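Kids' Clothing and Toy Sort, Halonen Street house
Progress report for Cidlow small grants, November

Sorry this is a bit rushed, wanted it in before the month turns over. Headings are the ones from your form.

What we said we'd do

Go through the outgrown kids' things at the Halonen Street house, room by room. Sort, mend what's worth mending, bag it, get it to the Plultel family cupboard in time for the cold weather. Four rooms all up. Grant covers bags, tags, wool and thread for mending, fuel for the runs.

Where we're at

Three rooms done. Front room, sewing room, the little box room under the stairs (that one was grim, mostly coat hangers and a broken cot mobile). The back bedroom is started and will take the longest. Small stuff, fiddly stuff, anything that got put down "for now" over the years.

40 bags filled and tagged so far. 7 of those still in the hallway waiting on a lift. The rest have gone over to Plultel, who are happy with how they're packed but have asked us to write the size on the tag as well as the type. Fair enough. Doing that from here on, and we'll go back and fix the 7.

What's slowed us down

Knitwear. Far more of it than we planned for and it can't just be shoved in a bag. Every piece gets turned out, checked for moth and loose ends, and then it's keep, mend or rag. The mend pile is ahead of us at the moment. Ran out of grey wool, more is on order from Irko but hasn't turned up yet.

Soft toys also slow. Plultel won't take any with loose eyes or trim coming away, so each one gets a proper tug all over before it goes anywhere. Anything doubtful goes in the rag bag.

Also odd gloves. Singles are kept in a shoebox til the room is finished, then whatever hasn't found its mate goes.

Money

Bags and tags under budget. Wool and thread over, for the reason above. Would like to move what's left in the bag line across to mending if that's ok with you, no extra being asked for. Fuel on track. Reciepts are in the envelope with the last lot and the new ones will follow once Irko sends theirs.

Changes to how we work

Started out sorting straight on the floor and lost track of what had been checked. Now everything goes onto a cloth first, and nothing comes off it until it's been decided on. Slower to set up, much quicker after that. Second change, one kind of thing at a time where we can manage it. Doesn't always work, the heaps come out of the cupboard mixed and there's always something that isn't clothes in there.

Back bedroom
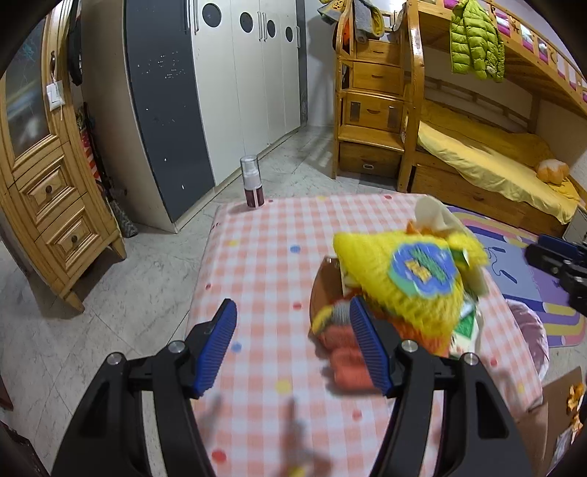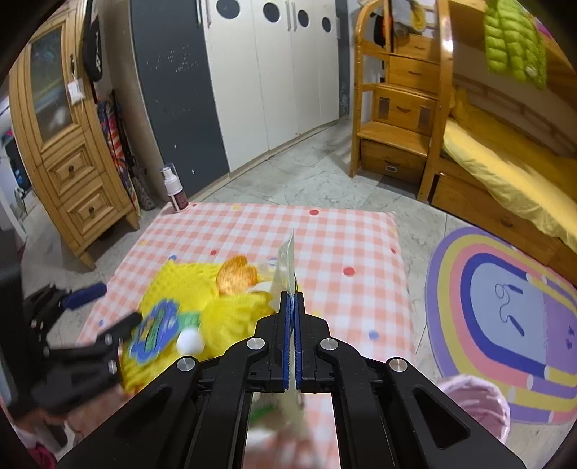

On the cloth, bright and fuzzy things get done ahead of the plain ones, they shed on everything else if left in the heap. The yellow with the blue-edged patch is on our list to have its patch gone over by hand, stitching round the outside especially, and the coral-red knitted piece with the grey ribbed band is going to the mend table for a once-over before it's given a tag. Pom-poms get the same tug test as toy eyes, so that includes the white one. The pine cabinet with the glass door is next after the cloth is cleared, drawers first, then the upper part. Wardrobe last. Not touching the wardrobe until the mend pile is down, otherwise we'll have two rooms' worth out at once and nowhere to put our feet.

Still to do

Finish the back bedroom, cabinet then wardrobe.
Size on all tags, including the 7 in the hall.
Clear the mend pile once the wool arrives.
Match up or get rid of the single gloves.
Last run to Plultel.

What we need from you

A yes or no on shifting the money to mending. And can you tell us if Cidlow wants the rag weighed seperately or just counted in with everything else? The form has a box for it but the notes don't say. We've been keeping it in its own bags either way, so it can be done whichever way suits.

Will send the final numbers after the last run has gone.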